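How to sort out a desk that collects small things

My desk at Orncombe gets used for everything from filling in forms to mending lamps, and by the end of a month there are pens in the wrong place, notes stuck to the wood and at least one cup that ought to have gone back to the kitchen. I now do a proper sort-out every few weeks. It takes an hour the first time and much less after that.

The method is for a desk of ordinary size with small items on it: pens, sticky notes, clips, little tins, a notebook, a plant. If your problem is paper you will want a different approach, because paper needs reading before you can decide where it goes.

What you need

A tray or shallow box
A damp cloth and a dry one
A pen pot with a heavy base
Two or three small containers, clear if you have them
A bin bag
A scrap of card for testing pens

Step 1: Clear one end

Do not empty the whole desk on to the floor. I did that once and ended up kneeling among paper clips until supper. Clear the left or right end only, as far as your forearm reaches, and put what you find in the tray. Wipe that end with the damp cloth and go over it with the dry one. If the top is bare wood, wring the cloth out well and wipe along the grain.

You now have a clean end and a full tray. Everything gets sorted on the clean end and nothing is allowed to settle there yet.

Step 2: Test the pens

Take every pen and marker out of the pot and try each one on the card. Give a dry-looking marker a few seconds of scribbling before you give up on it. Dead ones go straight in the bin bag. Pencils that are too short to sharpen go with them.

Kenneth Hepburn, who has the desk next to mine, keeps his spare pens in a drawer and only puts out the ones he uses. I tried this and it works, though I still have more highlighters out than I need.

Tip out the pot as well. There is usually grit, a staple or two and the broken end of a pencil lead at the bottom. Wash it if it is plastic or glazed, and let it dry upside down before the pens go back in.

Step 3: Deal with the sticky notes

Peel up any loose notes and read them. If the note is still needed, copy it into your notebook and throw the note away. If you can't tell what it means, give it until the end of the day and then throw it away too. Blank pads can be stacked with the largest at the bottom.

Any gum left on the wood comes off with a fingertip, rolled gently. Don't use a blade.

Step 4: Give things a place

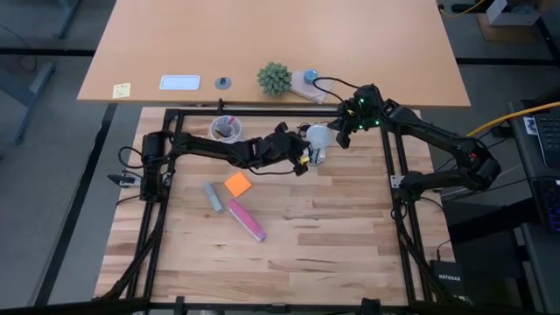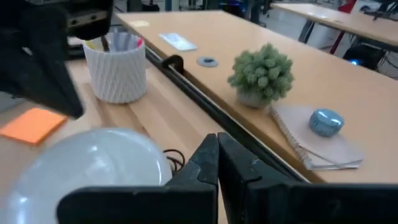
A pen pot should go towards the back of the desk, on the side of the hand you write with, far enough in that a sleeve won't catch it. Tall narrow pots fall over once they are full of markers, so either use a wide one or put fewer pens in it. Mixed pots are fine. The one on the wooden board holds pens and markers together, one with a pink cap and one light blue, and the caps make it easy to pick out the one you are after. If you own a lot of black pens that look the same, wrap a bit of coloured tape round the ones you like best.

Small containers come next. I use clear ones for drawing pins and spare keys, as I never remember what I have put in a tin. A tin with a good lid is better for anything that rolls or spills. Niven do a shallow one that sits nicely on top of a notebook, but any old sweet tin will do the same job. Don't stack more than two containers or you will never open the bottom one.

A notebook goes flat, within reach, with the spiral away from your writing hand. If there is room beside it, that is a good spot for a plant. Artificial ones need dusting, which you can do with a dry paintbrush.

Step 5: Cables

Cables should run along the back of the desk and down, never across the part you write on. If your desk has a round hole set in the top, use it. If it doesn't, a clip on the rear edge will hold a lead in place for very little money. Clean the edge before you fit a sticky clip – dust stops the pad from gripping, and it will drop off within a week.

Leave some slack at the plug end. When you have finished, pull the chair out and push it in again to check that nothing catches.

Step 6: Go back to the other end

Move along and do the second half the same way. It goes faster because the places are already chosen. Cups and bowls go to the kitchen now, not later. Anything in the tray that belongs in another room can wait by the door until you next go out.

If two desks meet, run a dry cloth along the join. Crumbs and eraser bits gather there and you don't notice them until you slide a sheet of paper across. A soft brush from a paint set gets into the corners.

Keeping it that way

Spend five minutes at the end of the day putting the pens back and checking for notes. Ruaridh Mowat does his at nine in the morning with his first cup of tea, and his desk is tidier than mine, so the time of day can't matter much.

The pen test wants doing every couple of months. I do a full sort-out in June and another before the winter holidays, and in between I only wipe down and empty the tray.

One last point on the tray: put it away when you have finished. If you leave it on the desk it will fill up again, and you will be back to sorting clips out of elastic bands.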